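Kevov open day: notes from the Machala building

Wrote most of this on the train back so excuse the state of it. Went up for the Kevov open day in March, the one at the old Machala building past the canal. Free entry, coffee not free. Doors at 10, line already down the steps by the time I got off the bus.

Getting in

Take the bus, not the car. Parking lot holds 80 cars and was full before opening, people leaving them on the grass and getting yelled at. Name tag at the desk, paper map, a sticker for the kids. The map is wrong about the restrooms. They are on the second floor, not the first.

A board in the lobby said 3,000 visitors last year. Believe it. Coat rack gave up early, I carried mine all day. Bring a small bag.

Ground floor: Dridana

Dridana makes tableware and had the big front room. Long shelves of seconds at the back, marked down, small glaze faults mostly. I paid 18 for a serving dish with a pinhole in the foot and am very happy with it. Cash only!! The nearest ATM is back by the bus stop, so go before you get in line.

They ran a short talk on glazing at 11. Good talk, bad room. Fan going the whole time, could not hear the questions from the back. What I got down: the thin coat goes on first, the rim is where it runs, and the soft pinks and peaches are the hardest to keep the same from batch to batch. There was a handout but they ran out before it got to my row.

Kids table next door, painting tiles. You pick yours up after firing or pay postage. Loud. Nice though.

Stairs and the middle floor

Elevator is slow and was holding wheelchairs and strollers only, fair enough. Middle floor is offices, doors shut, one long hallway with old product posters. I liked the posters more than I expected too. Somebody should sell prints. Also the only place to sit down in the entire building, two benches, both taken whenever I passed.

Lunch was soup or soup. Went with soup. Bread ran out at half past twelve.

Top floor: Vostau

Vostau has the top floor and this was what I came for. Their thing is everyday objects on a table, picking them up, putting them where they belong. Fruit, bowls, desk stuff. All the small clutter you'd find on any kitchen table at home. They had a catalog of the objects by the door, 167 entries, each with a page number and a shelf number, and I stood reading it far too long. Whole pages of bowls. The shelf numbers go up by twos and I did not get to ask why.

Best stop of the day was the gray marble-patterned table with the pale pink boards around it. Streaky old-looking paint, some boards lighter and some darker, more beach hut than workshop. Peach bowl toward the back with a wavy rim like a shell, very shiny, I would buy that bowl. Red cup stuffed with colored pencils right behind it. Round white wall clock lying flat on its back. And the fruit, artificial, a little round green one held right by the bowl when I got my picture. 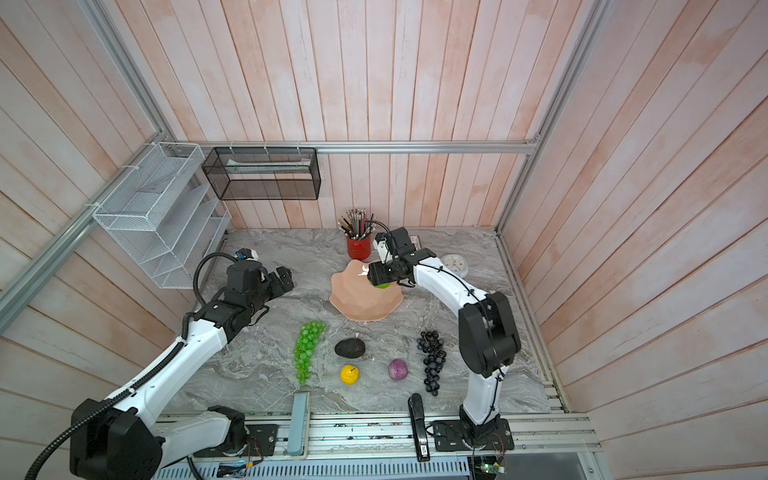 Rest of the top floor

Second room was storage, open shelving floor to ceiling, you look in from the doorway. Labels on everything. Third room had a slide show on a loop, roughly ten minutes, chairs too close together. I stayed for one and a half rounds becuase it was warm in there.

Asked at the desk where they get the fruit. Craft suppliers, mostly, and the odd thrift store run. Bowls the same way. They like shapes that are a bit of a nuisance, wavy edges, odd handles, so now I look at thrift store bowls differently.

Questions were welcome but the floor staff were stretched thin. Go early or go after 3, it cleared out a lot by then.

Practical bits

Bus every half hour, last useful one a little after 5. Missed it, walked to the station, fine if it's dry.
Coffee cart is outside on the canal side, better than the one in the lobby and a shorter wait.
Water fountain on the middle floor by the posters.
Strollers ok everywhere except the Dridana seconds room, aisles too narrow.
Leave a good half day. I did it in four hours and skipped the basement entirely, which I am told has the old kilns. Next time basement first, then Vostau, then shopping on the way out so you're not hauling a dish up two flights of stairs.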